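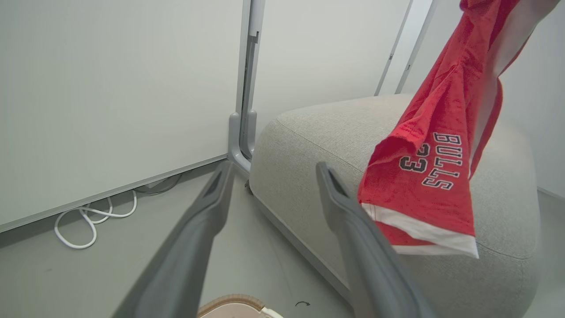
Fig. 1. Red basketball jersey, hanging.

Week 5: Who owns the shirt?
By Khurram Yousafzai, March

A club shirt is a small contract. The player wears it, the club lends it, the sponsor pays to be read. Read the Plestilden kit agreement (15 pages, mostly about washing) before the seminar. Note clause 13, on replica sales – the drafting is poor and the money is not.

Bring one question. "Is this examined?" has been asked.

32 shares, 2 comments

Shabnam Khattak: Is clause 13 examined?

Aqeel Rind: The Plestilden link wants a password.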